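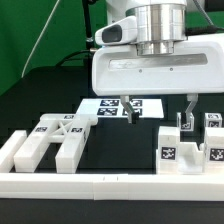

Dana Galanis

Chapter 7
Small Squares, Big Ideas: Patterns That Carry a Position

Take a sheet of paper, print a black-and-white square on it, and you have made one of the most useful objects in this book. A good tag can tell you which thing you are looking at, where it is, and which way it is turned – all from a pattern you could color in by hand!

Look at the flat white board on the tabletop. Four tags are printed on it, two by two. Now find the small open-topped cube with a tag on its front face. The board gives us a flat surface with several tags in a fixed arrangement, and the cube gives us a little box with walls and an inside. Both turn up again and again in this chapter, and the second is where the geometry gets really fun.

In Chapter 2 we described a point on a table with a pair of numbers. A solid object asks for more. You can slide it left or right, push it away, lift it, tip it, roll it, spin it. The four corners of a single square, seen from one side, hold enough information to work all of that out, provided we know how wide the square is. I still find that delightful after teaching it to roughly 300 students in the evening course at Purkel.

We start with the pattern itself: why the border matters, how black and white cells become a number, and what makes two patterns hard to confuse. Then comes the paper-and-ruler section, where you will design a small family of tags, the Plakik set, and test them by turning them through quarter turns. After that we move to boards and boxes.

Before you begin

You will need squared paper, a black marker, scissors, and a ruler. Graph paper with large cells is best. Exercise 18 also calls for a small box – any box with flat sides will do, and a matchbox is perfect.

7.1 What the border is for

Draw a solid black square, then erase a smaller square from its middle.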